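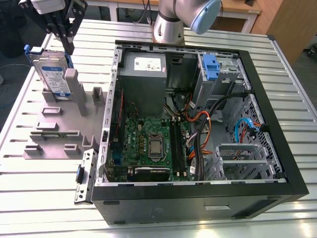
Week 4 handout: Taking a desktop apart without regretting it

Okay, so last week was all slides and I promised we'd get our hands on a real machine. Read this before you come to the bench, please, all of it, even if you've built six gaming PCs in your bedroom. I can always tell who skipped the handout by about ten past two.

First thing, power. Shut it down, pull the cord from the wall, then press the power button once with the cord out. Clip your wrist strap to bare metal on the chassis (paint doesn't count!).

Now lay the tower on its side, open side up. I know people work on them standing, and I did too for years, but everything is easier when the motherboard is flat in front of you like a map. Screws fall where you can see them, and your cards don't sag while you're unscrewing them.

Get your bearings before you touch anything. Find the power supply, which is the big metal box with the specs on a label. Copy that label into your worksheet. Then find the processor socket, the memory slots next to it, and the graphics card further down the board. Sketch it! Bad sketches are fine. Nattawut Srisuk turned in one last term that looked like a floor plan of a bus station and he put every cable back where it belonged.

The order I want:

Drives out first. Data cable, then power cable, pulling on the plug and never on the wires. Some cases hold the drive in with little plastic clips or a caddy, so feel for those before you start hunting for screws. A 3.5-inch drive is heavier than it looks, so hold it by the sides and keep your fingers off the circuit board underneath. It goes into a slot or an antistatic bag, never on top of another drive.

Memory next. Push the latches out and the stick pops up. Hold it by the edges and lay it flat somewhere it won't get leaned on.

Graphics card after that. There's a screw or two at the bracket AND a latch on the slot. Everybody forgets the latch. If the card won't move, stop and look, don't wiggle harder.

Leave the processor alone this week. We'll do sockets and thermal paste in Week 5, and Lamduan Rungrueang is coming in from Juntunen to show us how their repair counter does it, which I'm very excited about.

For the worksheet I need the drive's capacity and serial number off the label. If it says 1000 GB, write 1000 GB and don't round it to "1 tera" (see the Week 2 notes for why your operating system will show you a smaller number anyway).

Pairs are the same as before, except Prasert Tanasarn is now with Nipon Wiriya. Worksheets go in the tray by my door, room 291.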